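korketti-deals README

Last touched in May. Rough notes, tidy later.

What it is
Price history for travel and storage deals. Packing cubes, duffels, garment bags, under-bed boxes, that kind of thing. Pulled from deal blogs and coupon pages, one row per advertised price. Text only. Started as a way to tell if "was" prices were ever really charged. Mostly still that.

Files
deals.csv - main table
shops.csv - shop names, cleaned up by hand
dupes.csv - rows we think are the same deal posted twice, kept just in case
notes.txt - Candela Cuesta's notes on odd rows, read before you complain

Columns in deals.csv
title - as posted, shouting and all
now_price, was_price - dollars, no currency sign
currency - AUD, CAD or USD. Blank means the post didnt say, don't guess
colour - only if the price depends on it
shipping - free, paid, unknown
code - coupon code if any, most are long dead
seen - month only

Known problems
Mundard lists every size as its own deal, so up to 40 rows can be one bag.
Ullport changed its was prices halfway through. Old ones left in.
"From" prices are the cheapest option, usually a colour no one wants. Flagged with 2 in the type column. Bundles are 4, cashback is 5. Yes the numbers skip, old codes got dropped.
Dijkstra feed has GST in some rows and not in others. Working on it.
Some titles have broken apostrophes. Fix is half done.

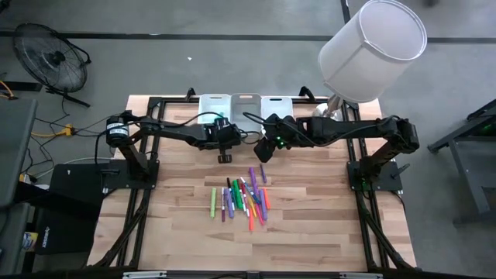
Matching is the slow part. Same duffel, three shops, three names, and one says grey where the others say charcoal. The script lines up titles from either side, a bit like the two arms reaching in over the tabletop, and anything that meets in the middle gets marked as a probable match. Probable only. Check teh dupes file if it matters to you. Garment bags are worst, the names are all nearly identical.

Using it
Fine for price charts, budgeting, school projects. Not for live shopping, the deals are over. Please don't republish the coupon codes, shops get cranky.

Fixes
Send a row number and a link to the original post. No link, no change. Candela merges them in the evening, sometimes late.

To do
- shipping costs for Canadian shops
- finish apostrophes
- sort out blank currency rows from Korketti's first batch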